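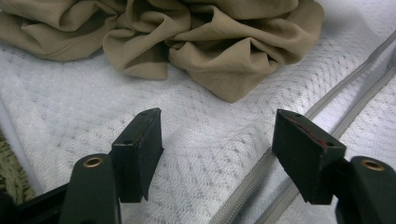
# Removable quilted covers: washing, drying and refitting

**Board:** Household Textiles and Bedding
**Status:** Open

---

**linen_steward** (original poster)

Members are invited to advise on the care of quilted covers of the zipped type. The cover in my photograph is white, with a raised pattern of small diamonds and dots in rows and a grey piping seam with a zipper track. A crumpled beige fabric item is lying on it, and I should be glad of views on that also in due course.

I manage the linen for a residential hostel at Karnby. The house rules provide that covers are laundered between residents. The care labels on our older stock have become illegible, and the written procedure left by my predecessor says only "wash as usual". I therefore seek guidance on the following points:

1. Whether the zip should be closed or open during washing.
2. Whether a quilted cover may be tumble dried, and at what setting.
3. How best to refit the cover so that the piping lies straight along the edge.

Replies by way of this thread are preferred to private messages, so that other establishments may benefit.

---

**northwing_laundry**

In reply to point 1: closed. An open zip will catch on the quilting of the same cover or on anything else in the drum, and the damage is seldom worth repairing. Our practice is to close the zip fully, turn the cover inside out as far as the slider permits, and wash it alone.

On point 2, we do not tumble dry quilted covers at all. They are hung over two parallel rails, with the weight shared, and turned once during the day.

---

**Registrar_of_Sheets**

I must respectfully differ from the previous contributor on drying. Two rails are a luxury that many houses do not possess, and in February a quilted cover hung indoors will still be damp at the seams on the following morning. A low setting in a large machine, with a pause halfway to shake the cover out, has served our establishment well. The wadding suffers more from being left damp than from gentle heat.

I would add that a cover with an illegible label should be treated as the most delicate article it could reasonably be. A cool wash is the proper starting point.

---

**northwing_laundry**

I accept the point about February. I do not accept the point about gentle heat. We withdrew 7 covers after a trial of low-heat drying, all of them puckered along the piping. The quilted face and the piping had shrunk at different rates, and no amount of pulling would restore them.

---

**Registrar_of_Sheets**

May I ask whether those covers were new at the time? A first wash will often account for shrinkage which is then blamed on the dryer.

---

**northwing_laundry**

They were new. I concede that the trial was imperfect in that respect. Our practice remains unchanged.

---

**hatau_house**

At Hatau House we keep a card for each cover, recording the date it came into use and each wash thereafter. It is a modest amount of work and it settles arguments of precisely this kind. I would recommend it to the original poster before any change of method is made.

With regard to point 3, the cover should be refitted by two persons. The procedure we display in the linen room reads as follows:

- Open the zip completely and lay the cover flat, quilted side down.
- Place the mattress upon it and align the corners furthest from the slider first.
- Draw the remaining side over without pulling on the piping.
- Close the zip in short lengths, holding the two edges together ahead of the slider.
- Turn the mattress and smooth the quilting from the middle outwards.

A cover which resists at the last corner has generally been started crooked. It is quicker to begin again than to force it.

---

**quiet_mangle**

Two persons are not always available. I refit single covers alone by standing the mattress on its long edge against a wall and working the cover down from the top – an inelegant method, but sound for anything of ordinary thickness.

On the matter of the beige article, I would advise against leaving coloured fabrics on a white cover if there is any chance of either being damp. Beige is less troublesome than navy, but it can still mark.

---

**linen_steward** (original poster)

I am obliged to all who have replied. The card system will be adopted here. We hold 125 covers, and it will take some time to bring them all within it.

The question of drying is plainly unsettled. I propose to dry one older cover at a low setting and to hang another of the same age, measuring both along the piping beforehand.

The warning about coloured fabrics is noted, and will be added to the notice in the linen room.

---

**Registrar_of_Sheets**

A sensible course. Kindly measure on the diagonal as well as along the edges, as a cover may keep its length and still go out of square.

---

**board_moderator**

The thread will remain open pending the original poster's measurements. Members wishing to discuss commercial dryers are asked to use the Equipment board.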